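4.2 Where people put things down

I should admit that I went into the Pustberg interviews expecting to hear about cupboards. Cupboards were what the earlier study (Samarakoon and the two follow-ups) had been all about, and my interview guide was full of them. What people wanted to talk about was the table. Of the 79 households we visited, nearly all steered me there within the first few minutes, usually while shifting something so I could set down my recorder.

Shahnaz Fakir, who shared the coding with me, started calling these surfaces "landing spots" in her notes, and the name stuck. A landing spot is wherever an object goes when its owner hasn't decided where it lives yet. Keys, mail, a library book, the good scissors — they land, and then they stay a while. Figure 3 shows a tabletop with seven objects across it.
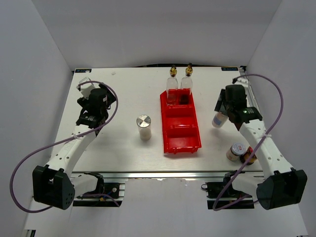 Figure 3. Objects arranged across a white tabletop.

Now, I don't want to make too much of tidiness here. One retired couple had a spotless kitchen and a landing spot on top of the dryer that they were frankly a bit embarrassed about (I told them mine is a piano bench). Moushumi Munasinghe's theory is that the mess doesn't shrink when you clean, it just moves to a room guests don't see, and our floor plans mostly back her up. I'd still like to test that properly in Lornolau, where the houses are smaller and there are fewer rooms to hide things in.

Colour came up more than I'd planned for, too. People told me they lost things on dark or patterned tables and hardly ever on pale ones, though I only started asking about this in October, so the early interviews are silent on it. Sunil Sarkar thinks I was leading them by then. He may be right! I've kept those answers out of the main coding and put them in with the leftover remarks, next to a surprisingly heated pair of comments about fruit bowls.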